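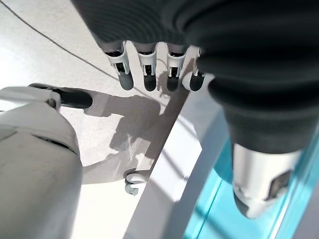 Gray ribs, white joints and four dark fingertips, with bright cyan at lower right.

Bekden 272 ice cream maker review
Posted by Zsófia Sárközi, 14 August 2022

OK so I finally caved and bought the Bekden. If you read my post on the old Utitz (the one with the bowl you have to freeze first) you'll know I had two complaints, the freezer space and the fact that I can never plan dessert a day ahead. The Bekden has its own compressor, so you pour the mix in, press the button and go do something else. I love that so much!

It's big, though. I measured the shelf and forgot to measure the lid opening upward, so now it lives on the end of the counter next to the toaster and I've had to move the fruit bowl onto the fridge. It weighs a lot too. I wouldn't want to be hauling it out of a low cupboard every weekend.

First batch was plain vanilla, the custard kind with 4 egg yolks. I chilled the custard overnight out of habit and it churned in 20 minutes, which beats the Utitz by a mile. Texture was really smooth, a bit like soft serve when it came out and properly scoopable after an evening in the freezer. Second batch was peach, and I got greedy and filled it past the line. Don't do that. It climbed up the paddle and came out around the lid and I was wiping sticky peach off the buttons for ages.

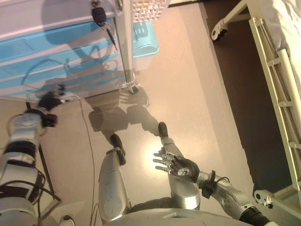 The paddle is my main gripe. It's plastic, and it leaves a thin layer of ice cream frozen to the side of the bowl that you have to scrape off with a spatula (I eat it standing up, so it isn't a total loss). My sister's Ferreira has a metal paddle that goes right to the edge and I do notice the difference when I use hers. Then again, the Ferreira sounds like a cement mixer. The Bekden hums. I can watch TV in the next room with it going and not touch the volume.

Cleaning is easy enough - the bowl lifts out by a handle and goes in the sink with the paddle. The lid has a little groove where milk collects, so give that a go with an old toothbrush. None of it is meant for the dishwasher according to the booklet, and I've stuck to that so far.

Things I wish it had: a timer you can read from across the kitchen, and a wider hole for dropping in chocolate chips. I've been using a rolled-up piece of baking paper as a funnel and it works fine.

Would I buy it again? Yes, if you make ice cream more than once a month. If it's only for birthdays I'd get something cheaper with a freezer bowl and put up with the waiting. I've got a tub of Maltov pistachio paste in the pantry that I'm saving for September, when the figs come in, and I'll post the recipe if it's any good.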